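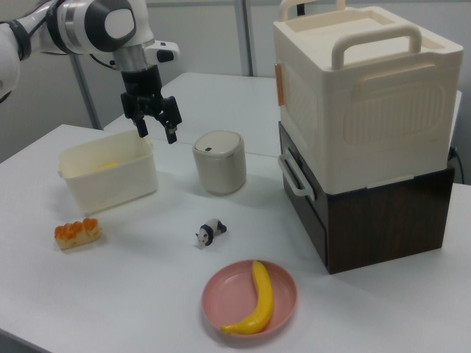 Toy Room Helpers Wanted at Skelelora, Carklow

Hi, I'm Lumturie Stan and I run Skelelora, the toy lending library on the ground floor of the old Bolger building in Carklow. Families come in, borrow a box of toys, keep it for 4 weeks and bring it back. What comes back is never in the order it went out, and that's where you come in!

I'm looking for two people to help me sort, check and repack our pretend play collection. It's paid, it's part time, and it starts in April. The last time I did a full inventory we had 3,078 pieces on the shelves (I counted a few of them twice, I'm sure, there was a lot of plastic fruit) and we've taken in more donations over the winter.

So what would you be doing? Mostly tidying, on white tables, with a cream bin next to you. A returned box gets tipped out and you start finding homes for things. Play food goes with play food, so the banana and its pink plate and the toy pastries all end up together. Animals go with animals, and yes, there's a little black and white panda who spends a lot of time lying on his side waiting for somebody to pick him up. Small containers with lids get opened and looked into, every time. I once found a whole tea set's worth of spoons in one and had already written to two families about them. Sorry again to both families.

Once the toys are sorted you wipe them down, check for cracks and loose bits, tick them off on the box card and pack them up again. The big carry boxes with the handle on top get stacked on the cabinets. Please close the latches. I will probably say this to you more than once.

The hours are 12 a week, split over three mornings, and we can talk about which ones suit you. I have a slight preference for early starters, but if you have kids to drop off at school first that's fine, half of our members are in the same boat. Pay is $20 an hour and you get paid every other week. You'd also get a free membership, so you can take boxes home like anybody else (my sister's kids have had the farm set since Christmas and I'm pretending I haven't noticed).

You don't need any experience with toys or libraries. I'd like you to be patient with small pieces and okay with being on your feet for most of a morning. You should be able to lift a full box from the table to a cabinet, and they can get heavy when somebody has packed all the wooden blocks into one. If you're the kind of person who straightens other people's silverware drawers, please apply, I mean it. It helps if you can read messy handwriting too, mine especially.

The room is bright and fairly quiet before we open. There's coffee. There's a radio we can argue over. Parking is behind the building, and the bus to Prarkidero stops across the street, though it's not a frequent one, so look up the times before you count on it.

We've had one helper leave for college and another move away, both after over a year with us, and I miss them both terribly. They wrote most of the labels on the shelves, so you'll be following a system that works pretty well, apart from the puzzles. The puzzles are my problem and you won't have to touch them unless you want to.

To apply, send me a short note with your name, a phone number and the mornings you're free. A resume is fine but I won't be upset if you don't have one. Tell me what you played with as a kid, I always like reading those. You can drop the note off at the front desk or use the contact form on our page, and either way it comes straight to me. I'm reading applications from March 19, 2023 and I'll call people as I go, so don't wait too long if you're interested.

Before anything gets decided we'll do a paid trial morning, just you and me and a couple of returned boxes. Wear something comfortable with sleeves you can push up, and bring a snack.

Lumturie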